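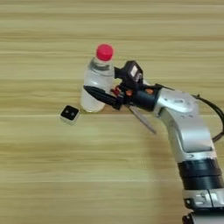
Mevix bottle grasps, fault subset

Contents
253 episodes of one arm gripping a plastic bottle on a tabletop. 24 are marked fault in the index.

What went wrong
In April the gripper driver dropped its force limit after a reconnect and kept closing at full current. The stop command was accepted but not acted on until the next power cycle. Dinesh Raju found it in the logs. Nobody was hurt.

Known problems
Force values in fault episodes are clipped and should not be used for training. In 2 of them the joint log ends early.

Before replaying
Use driver Drodard or later. Set the force limit again after every reconnect and keep a hand on the hardware stop.

Contact: Waltraud Moser
Last changed: 17 Jul 2025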